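Week 3 – Reproductions, prints and what the seller is really offering

Last week we dealt with editions. Now for the murkier end of the trade, the online shop selling "museum quality" copies of well-known pictures. Have the Stondine catalogue pages open as you read, because most of the wording below comes from there.

Start with "hand-finished". At Stondine it means a giclée print with a few strokes of clear gel dragged over the top. You may think that counts as handwork. I don't, and the price suggests they'd like you to forget the printer altogether. Compare Abugri, where "hand-painted" does mean oil on canvas, but the painter has worked from a JPEG and has probably never stood in front of the original. Colour suffers first. Greens go muddy and anything near orange gets pushed until it shouts.
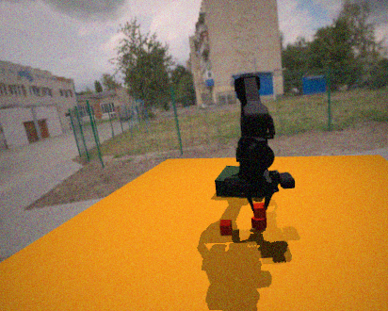 Then there is "limited". Lot 266 in the Stondine list is described as a limited edition of 3091. Ask yourselves what is being limited at that number. An edition of 26, signed and with the plate cancelled, is a claim we can check. An edition of 3091 is a print run with a certificate in the envelope.

Certificates deserve the same doubt. The Sosen one names the paper, the ink and the framer, and leaves out who owns the rights to the source picture. The Bruria one has a gold seal and says almost nothing. I have yet to see either make a difference at resale. 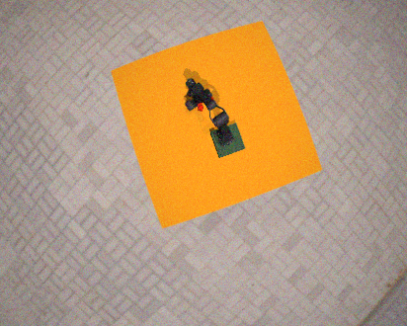
Department of Visual Arts – Art and the Market, second-year stream

Reading a listing

Write down the support, the medium, the maker and the size before you look at the adjectives. If any of those is missing, email the seller and keep the reply. "Gallery wrap" describes how the canvas is stretched and tells you nothing about quality. "Inspired by" usually means the copy isn't close.

For the tutorial, choose one listing from Sosen or Bruria and rewrite it using only claims you could defend to a buyer. Most will shrink to a line or two. Bring both versions, printed, and be ready to argue over the price. The written task is due in June.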